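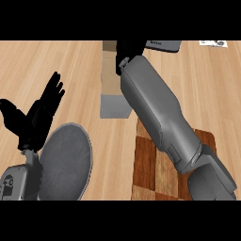 Drultow match whistle, six months on

Reviewed by Satish Bhatt, November 2023

I referee amateur soccer in the Liltmont district league and bought the Drultow in March, after my old whistle cracked. I have used it in 56 matches since then.

It is loud. Players on the far touchline stop when I blow, even with wind. It has no pea, so rain doesn't bother it. The finger grip is stiff at first and left a mark on my knuckle for 10 games or so before it softened.

The lanyard is poor. The clip opened twice during warmups, and I now use one from an older Brollora. The carry pouch is fine.

I would buy the whistle again, but not the set with the lanyard.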